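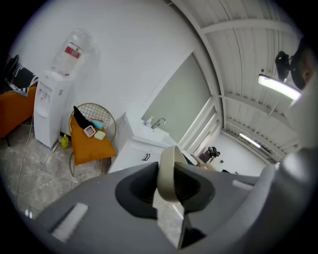

Sink corner, round two

OK quick one tonight, it's already past ten and I have to be up early.

So the plan for May was one corner at a time. The kitchen is done (mostly, don't open the drawer by the stove) and now I'm on the stretch with the sink and the water dispenser. Everybody walks through it and everybody puts something down. I do it too. Keys, mail, half a granola bar.

The vanity first. White, two doors, short black handles, and I still like it a lot. Paid 200 for it secondhand from Gayan Roy when he redid his place in Titville, and he threw in the faucet. Soap pump stays out on the counter. Everything else goes behind the doors or it goes away, that's the rule now.

Then the chair. The orange seat with the gold wire back is my favorite thing in the whole place and it is never, ever for sitting. It's a shelf. Cloth, little box, the green square thing, whatever. Huguette Li came over and stood for twenty minutes drinking her coffee becuase she didn't want to move my stuff. Felt bad about that. So the new idea is a small basket inside the vanity for cleaning bits, and the chair gets cleared before bed. We'll see how long I last.

Water dispenser: not moving. I measured for the other wall and there are 61 inches between the door trim and the corner, plenty of room, but then you can't open the closet all the way. So it stays. The little yellow bottle on the floor next to it needs a home though. Basket again probably.

Cable across the floor. I know. I KNOW. Musa Osagie has told me twice to run it along the baseboard and he's right, it's a trip hazard and it looks bad on the light tile. Need clips. Putting it on the list.

The list so far:
- clips for the cable
- basket, has to fit under the pipe
- wash the zigzag black and white thing off the back of the orange bench or sofa, cold, hang dry
- mop, the gray veins in that tile hide dirt until the sun hits it and then wow
- new sponge

Somebody asked last time about a new mirror over the sink, in place of the big frosted one or glass panel or whatever it is. Looked at one, 756 with delivery, no thank you. I'd go to 500 if it came with a shelf, and even then I'd complain the whole way home. If you know of a cheaper one leave me a comment, plain frame, nothing gold, the chair has that covered.

Next up is the hall closet and I'm scared of it. Might do it in two goes, top shelf then the floor. Goodnight, more when I've got the clips in adn the basket bought.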